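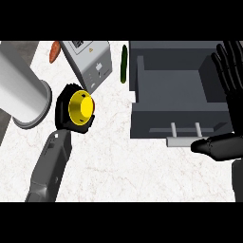
Our sim kitchen this week. Gripper on the left arm, full hand on the right, drawer on the right.

Progress thread from the Dukbridge robotics club, mostly so we have it written down somewhere before the December demo.

The project is a two-arm kitchen task in simulation. One arm handles small objects, the other works the drawer. We call the setup Primdale because that was the name of the first folder and it stuck.

Everything runs in the sim for now. The club has 6 students on this and one decent graphics card, so we sign up for slots. The evening slots go first.

The task has three parts. Pull the drawer handle with the right hand, pick up an object with the left gripper, put the object in the drawer. Each part gets scored separately and then we score the full run.

Marble counter stays for now. We tried a flat gray one and the dark drawer was harder to pick out in the top view. The light counter makes it easier to check runs by eye.

The toaster, the carrot and the cucumber are clutter. They aren't targets in this version. The policy has to work around them, and their positions get shuffled at every reset.

The yellow round piece is the pickup object. It has a rim, so the gripper has something to close on. The smooth ball we used before kept rolling away.

Numbers so far. We recorded 206 demos by teleoperation. Two people did most of them, and you can tell whose is whose by how they approach the handle.

Training runs take 12 hours on our card. We start one before leaving and look at it the next afternoon.

Handle contact is the weak part. The thumb gets to the end of the bar and then the fingers close too early. We are adding a short pause before the grasp in the new demos to see if that helps.

The left arm is in better shape. Most failed pickups came from a wrong wrist angle, and we fixed a sign error in the config that had been there since the first commit.

We use a scoring script called Bautista. It resets the counter, runs the policy and writes one line per try. The next version will save a clip of every failed try too.

Goal before the demo is more than 800 scored tries on the full task. Drulldale High is bringing their own version and we agreed on the same scoring rules.

Next post when the new handle demos are trained. If you have done bar handles with a five-finger hand in sim, tell us what friction values you used.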